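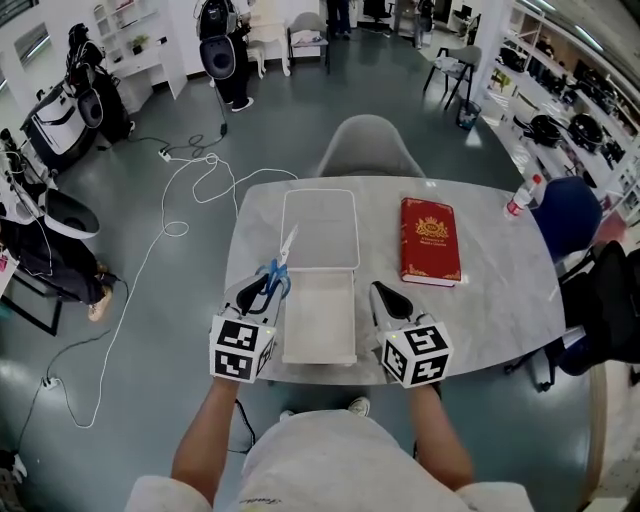

At the table, both hands busy

Speaker notes - Kavska talk, 20 min slot, leave room for questions

Open cold. No studio intro, they have the program. Straight to the clip of the ferry level. Let it run till the crane drops, then pause.

Who has played it? Hands. Ok, who finished it. Fewer hands. Good, that's the talk.

Kavska is a port management sim. You run a small harbor, you buy boats, you load them, you try not to go broke before winter. First build had 16 cargo types on day one. Way too many. Players opened the market screen and quit. Show the old market screen here, let them groan.

Sunil's chart - where people stopped in the first playtest. Big cliff right at the first loan. We thought the loan was too hard to pay back. Wrong. People didn't know they had taken one. The button said "Accept terms" and it looked just like the button for a cargo contract. Same color, same corner. Say this slowly, it gets a laugh.

Fix one - loan gets its own screen, and a banker with a face. I-seul drew her in an afternoon, she's still in the game. Players hate her. Great.

Fix two - start with fish and timber only. Everything else comes in when you dredge the channel.

DRINK WATER

Next part, the economy. Keep this short, last time I lost the room. Prices used to be simulated for every town on the map, every tick. Looked wonderful in the spreadsheet. In the game it was noise. Salt up, salt down, why? Abdelghani ripped most of it out over two weeks in December and I argued with him the whole time. He was right, say so.

What we have now: each town wants one thing badly and has too much of another. Dalbridge wants coal. Hestberg has rope. That's nearly the whole system. Events push it around, strikes, storms, the lighthouse going dark. Players tell us the economy feels deep. Don't get smug here.

Slide with the save file bug. One tester had 1607 barges. Every time she renamed a barge it made a copy and both copies earned money. Richest harbor in the world. We kept it as a cheat code, dont give out the code, somebody will ask.

Tutorial. We cut it three times. Version one was 40 popups. Version two a talking gull, sorry to everyone who liked the gull. Version three is the old harbormaster leaving you notes, and you can ignore all of them. Celeste wrote the notes. Read out the one about the rats, it's on the card.

Skip multiplayer if behind. If not behind: co-op is two players one harbor, one bank balance. Fights about the crane. Ye-seo and I stopped talking for a day over a crane. Play the short clip, sound OFF, there is swearing.

Stuff I'd do diffrent
- watch people play sooner, in the room, mouth shut
- write button text last
- no weather until the boats are fun without it

Last slide is the storm screenshot. Thank Troncoso for the harbor sounds. Mention the free update, no date, do NOT say a date.

Questions. Likely ones - mod support (yes, later), console (can't say), the gull (no).

Related talks
Small Maps, Long Games
Writing a Banker People Hate
Saving the Save File: Bugs We Kept
Co-op on One Wallet
Sound for Empty Harbors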